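PRESS RELEASE
For immediate publication

Evening school for young workers opens in Urkota market district

Urkota, October. The Paiva Foundation has opened an evening school for young people who work in the market district of Urkota. In the first term, 433 learners between 14 and 20 years of age have registered. Most of them left their villages early to earn money and did not finish the basic school.

The lessons are given in the old grain hall behind the bus station, which the town of Urkota has given to the Foundation for two years without rent. The hall was painted in the summer, and it has now a kitchen, a small library and separate washrooms for girls and boys. Classes start at 6 p.m., when the wholesale part of the market is already closed. A warm meal is served before the first lesson.

What the learners study

Every learner takes reading, writing and arithmetic at his or her own level. Learners who already passed grade eight can prepare for the national leaving examination. Besides this, the school offers practical courses in tailoring, bicycle repair, bookkeeping for small shops, and the use and basic care of mobile phones. The practical courses take 48 hours each and finish with a certificate, which the employers' association of Urkota has agreed to accept.

The learners do not pay any fee. Books and notebooks are given by the Foundation. For learners under 16, a social worker visits the employer and the family, so that the working hours can be made shorter and heavy loads are avoided.

Support from partners

The running costs of the school are covered by the Paiva Foundation together with the Welmont Trust, which also supports a similar school in Tundale. The Tundale school has worked for several years, and more than 1,000 young people have completed a course there. Two of the teachers in Urkota are former learners from Tundale.

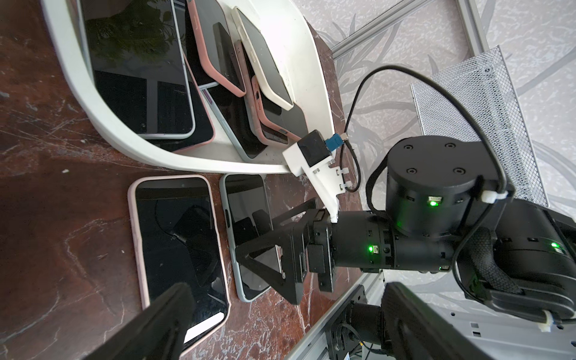
Next registration

Registration for the second term is open at the school office every working day from 4 p.m. to 8 p.m. Learners should bring any document which shows their age. Those who have no document can also come, and the office will help them to apply for one.

About the Paiva Foundation

The Paiva Foundation works for the education of working children and youth in the Urkota region. It is independent from any party or religion.

Press contact: Paiva Foundation, Information Office, Grain Hall, Urkota. Visits to the school by journalists are possible with notice of two working days.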